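Tamen Bread Baskets, Set of 2 (Honey and Dark Brown)

Home > Table > Baskets and Trays > Tamen Set of 2

Availability: In stock, ships from Wemorville
Sold as: Set of 2, one light and one dark
Shape: Rectangular, rounded corners
Care: Wipe or rinse, air dry, no dishwasher

Okay, so I've been baking bread at home for 16 years and for most of that time I served it off a cutting board with a dish towel thrown over the top. It worked fine! But a cutting board takes up half the table, the crumbs go everywhere, and rolls do what rolls do and head for the floor. When we started putting together the table section of the shop I told everybody I was going to be a pain about bread baskets, and I have been.

I went through a pile of samples before I settled on these. Some had a rim so flimsy you could bend it with a thumb. One was gorgeous and smelled like a paint can for a month (I kept it on the porch, it never got better). The Tamen ones were the ones I kept reaching for at dinner without thinking about it, and that's pretty much how I pick things.
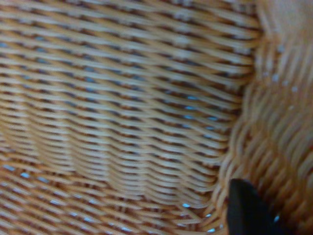 The light one, up close on the weave.

Let me talk about what goes in them, as that's what people write in about most. Dinner rolls, obviously. I put 8 in a basket if they're the big fluffy potato kind, and more if they're little. Sliced sourdough stands up nicely if you lean the slices like records in a crate. Baguette you'll want to cut in chunks first. Cornbread is a maybe: it's delicious, it's also a crumb machine, so put a napkin down and fold the corners over.

Which brings me to napkins! Please use one. An open weave lets air move around the bread, which is great for keeping crusts from going leathery, but it also lets sesame seeds out. Any square cotton napkin will do. I like the big ones that hang over the sides a bit, and I fold the extra back on top to hold in some warmth. If you want the rolls really warm, heat the napkin in the dryer for a few minutes first. My aunt did this every Thanksgiving and I thought she was a genius.

Don't put bread in straight from the oven, though. Give it time on a rack. Hot bread steams, the bottom goes soggy, and you'll blame the basket. I learned that with a batch of pretzel rolls I had been bragging about all week, and I'm still a little sore over it.

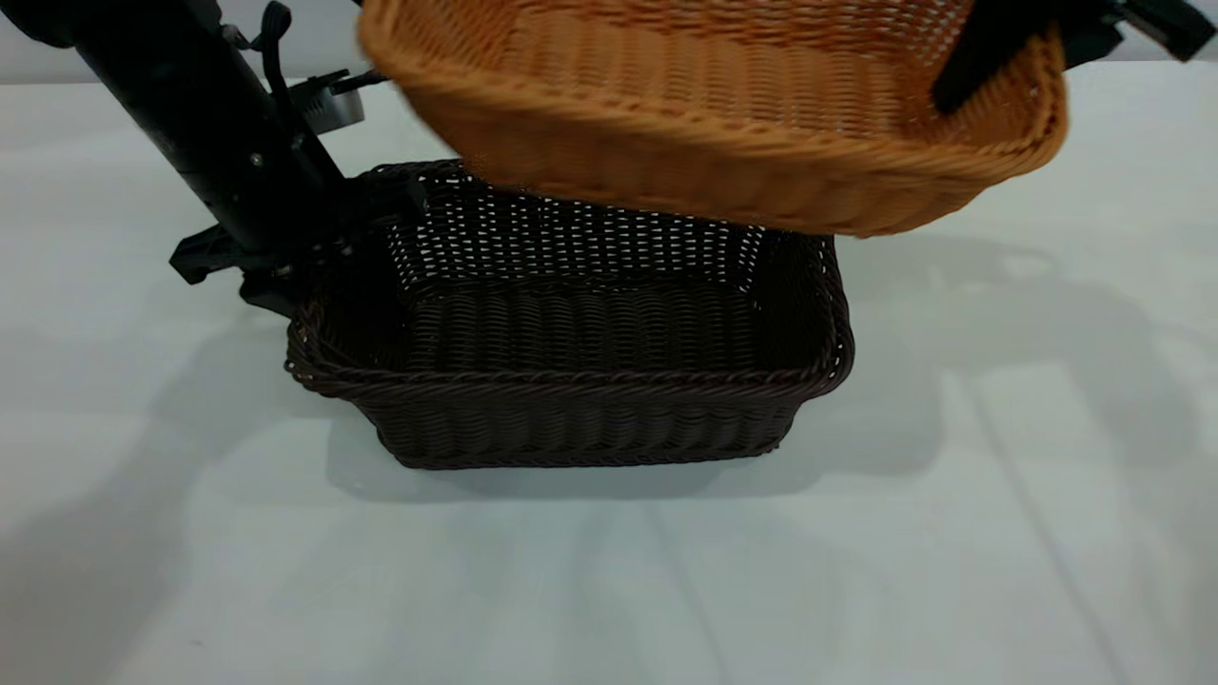
The other question I get is why they come as a pair, and can I please buy just one. I'm sorry, you can't, at least for now. The pair really does earn its place. One end of the table gets a basket and so does the other end, and people quit asking each other to pass the bread across the candles. Or you do what I do on ordinary nights, bread in one and fruit in the other. The two colors are handy too if somebody in your house doesn't eat gluten: pick a color, tell everyone once, and stick with it.

People have told me they use theirs for all kinds of non-bread business. Tea bags and sugar packets. Mail. Seed packets by the back door (that one was me). A lady at our May market bought two sets for the guest bathroom, and she told me so in a slightly embarrassed voice, but I think rolled hand towels in a basket look really nice and I said so.

Cleaning. Turn the basket over and give it a good tap over the sink, and most of the crumbs fall right out. For the stubborn ones use a dry pastry brush or an old soft toothbrush, and brush along the rows. Butter happens. A drop of dish soap, warm water, a rag, then rinse it and let it dry upside down on a rack somewhere airy. Don't leave it soaking overnight, and keep it out of the dishwasher. Don't set it on a radiator to hurry it along either. And keep it off the stovetop, even when the burner's off, because sooner or later somebody turns on the wrong one.

If your baskets show up a little squashed from shipping, wipe them with a warm damp cloth, push the sides back where they belong, and set a couple of cans inside until the next morning.

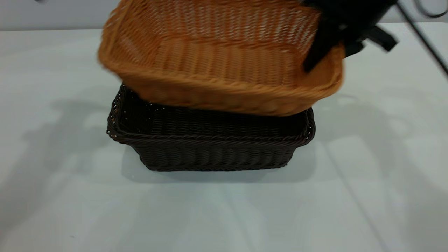

Wemorville Store, Table and Kitchen Department

We packed and sent out our first 500 sets from the back of the store, and I read every single comment card that came back. Here's what I took from them. People like the rims, a lot. People wish there was a lid (I hear you, I've asked). A few folks expected the two colors to be closer to each other, so let me be clear that one is light and one is dark and they're meant to look different side by side. If you want a matched pair, the Vedmont oval tray comes in a single shade and might suit you better. It's shallower, so it's more of a cracker-and-cheese thing, but it's pretty.

Shipping is the usual. Orders go out in our plain brown boxes with paper padding, and we combine with anything else you've ordered so you aren't getting three packages in a week. If you're local you can choose pickup at checkout and come to the side door. Gift wrap is available, but I'll warn you that a wrapped basket looks exactly like a wrapped basket.

Returns: send them back unused within our regular return window and we'll refund the set. We can't take back just one of the two. If something's broken or unraveling when you open the box, take a quick photo and send it to us before you mail anything, and we'll get a replacement moving.

Goes well with
Tang square napkins, oversize, cotton
Vedmont oval tray
Tamen butter dish with lid

A note on stock: the next shipment is due later in the summer, and you can leave your email under the Add to Cart button if we've run out by the time you read this.

Page last updated 2 June 2020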